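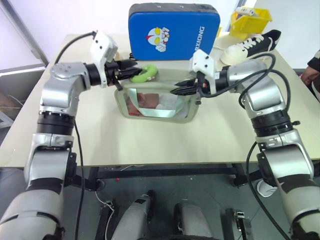 # Packing and Small Storage: Gallery

The Lodthorpe Household Collection keeps and lends everyday objects for use in schools, day centres and adult learning groups across the district. This gallery belongs to the Packing and Small Storage section, which was opened in September and is looked after by Florence Cloutier. It deals with the pouches, cases and boxes in which small belongings are put away at home or carried from place to place.

Much of the section concerns ordinary habits: how a bag is opened, what is placed in it first, and whether its contents can be found again without emptying it. Groups borrowing from the section receive a tray of mixed items and a choice of containers, and are asked to agree among themselves what should go where. The current list holds 99 items, of which 17 are containers of one kind or another.

## The pouch

Pouches with a clear front are requested more often than any other container in the section. The contents can be checked at a glance, and the soft sides allow awkward shapes to be fitted in - a point which borrowers with rigid pencil cases at home tend to raise themselves.

**On the table.** A rectangular zippered pouch with a clear window and beige trim, with something bright green at its top edge. A blue padded piece with white lettering stands behind it.

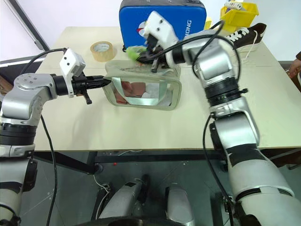
A soft pouch does not hold itself open, and this should be allowed for when planning a session. Gudrun Lindemann, who wrote the notes for group leaders, recommends that one side of the opening be held steady while the item is lowered in from above. Larger pieces should lie flat against the back panel. Smaller ones may then be placed in front of them, where they will show through the window.

Zips should be closed slowly and the corners checked before the pouch is lifted. Borrowers are kindly asked not to overfill pouches, as strain at the corners is the most common form of damage recorded on return.

## The blue box

Strong, plain colours are preferred for containers that will be used by mixed groups. A blue box on a pale table is easily pointed out from the far side of a room, and printed graphics help younger borrowers to tell one face from another.

**Over the tabletop.** Bright blue, with printed graphics, against the smooth white surface.
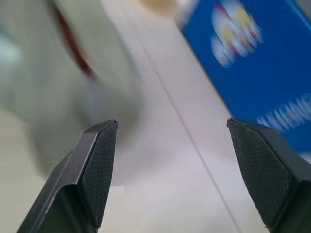

## Borrowing from this section

Trays may be borrowed for 3 weeks. A group may hold no more than 2 trays at one time, and requests should be made in writing to the Lodthorpe office, marked for the attention of Florence Cloutier. Items are to be returned clean, with zips closed and each container empty.

The notes for group leaders are sent with every tray. Further copies can be supplied on paper or in large print.

Page last revised March 8, 2022.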